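Film Marketing and Its Claims
Handout 2: Reading the premiere announcement

Most of you will write one of these within a year of leaving, so you may as well learn to distrust them first. The usual announcement says a film "will premiere worldwide" and leaves you to work out that worldwide means a link. Take the release for Insaurralde, a low-budget feature put out by Hirnley. It promises 818 screenings. Read to the last paragraph and a screening is any household that registers an email address.

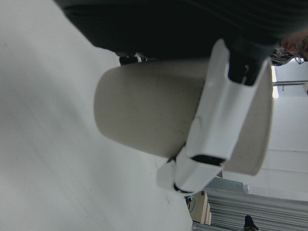
Weronika Cieślak objected to that reading: registration is still a better measure than seats, as an empty seat in a rented theater gets counted too. Fair, up to a point. A seat at least had to be paid for by somebody.

Words to circle when you find them: "award-winning" (which award, and did the film win it or did the sound mixer, on another job?), "based on true events," "from the team behind." Grometti used the last one for a picture that shared two drivers and a caterer with the earlier hit.
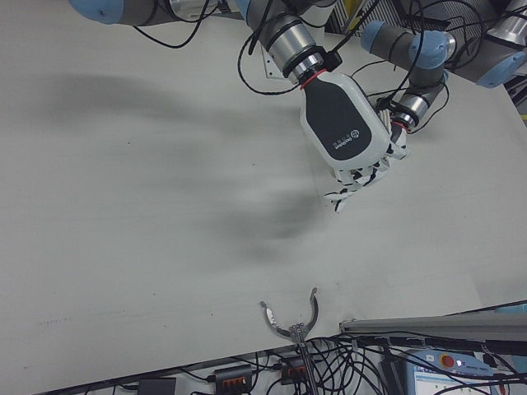 Quotes from the cast

Actors' quotes in a release are mostly written by the publicist and approved by email. I don't object to the practice – I object to critics reprinting them as interviews. If a quote contains the full title of the film and the date it opens, no one said it out loud.
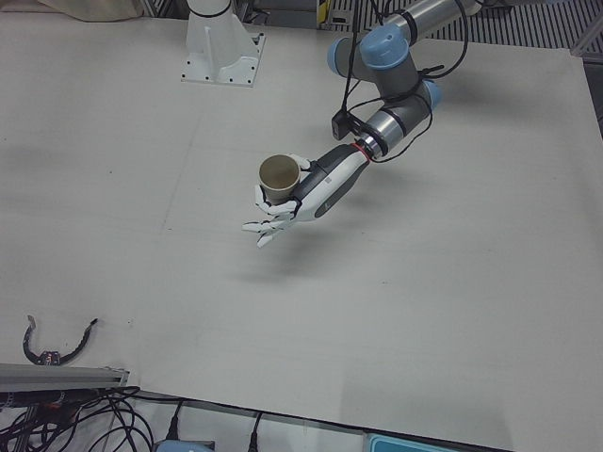 The same goes for directors who were "drawn to the material." Ask who else was offered it.

The Verkisach release is a partial exception. It gives a budget, names the lender and admits the April date may move. It is also dull, and 15 outlets out of 200 picked it up.
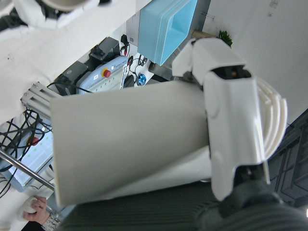 For next time

Bring one release and mark every claim you could check with a single phone call. Then make the call.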